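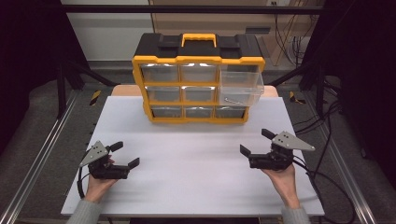
The Hernik workshop opens its doors to the public twice a year, in February and again in late summer. I went to the second of these, on August 18, 2026, with a notebook and not much idea of what to expect. I had seen videos of robot arms sorting parcels. I had not thought much about where an arm learns to do it.

At Hernik it learns from people. Ginette Langlois, who runs the recording floor, put me in front of a white work table with a small drawer cabinet on it, the kind you keep screws in. Then she handed me a pair of grippers. They are held one in each hand, and they open and close like the ones on the robot next door. Everything you do with them is recorded, and the recordings are what the robot is trained on.

"Open a drawer, close a drawer," she said. "Take your time."

Opening a small plastic drawer is harder than it sounds when your fingers are four inches behind where you want them. The pads kept sliding off the lip. I got the hang of it on my fourth try, pushed the drawer shut, and found I had shoved the whole cabinet back a little as well. Langlois moved it to where it had been and told me to go again.

A regular operator does 351 drawer runs in a normal shift. Hervé Guillot has been at it for 2 years and makes it look dull, and he takes that as a compliment. He used to repair sewing machines. His daughter Faustine works the same floor, on the folding tables, and the two of them argue over lunch about which job is worse for the shoulders.

Not every run is kept. Eugénie Aubert checks them on a screen in the next room and throws out the ones where the hands go out of view or the operator stops halfway through. She showed me one of mine. It went in the bin.

After lunch Thierry Joly gave the demonstration that most visitors had come for. The robot, which the staff call Fulta, stood at a table much like the one I had used. It pulled a drawer open on the first attempt and closed it on the second. When Joly turned the cabinet a little to one side, it reached for the wrong spot and stopped. He reset it without any fuss. Turned cabinets are next on the list, he said, and he wants 2,000 runs of them before anyone tries again — that will be autumn work for the Guillots and the rest of the floor.

A man from Drodden asked him when it would be ready for a stockroom. Joly said he didn't know. The next group was already waiting by the door, so we handed back our badges and went out to the parking lot.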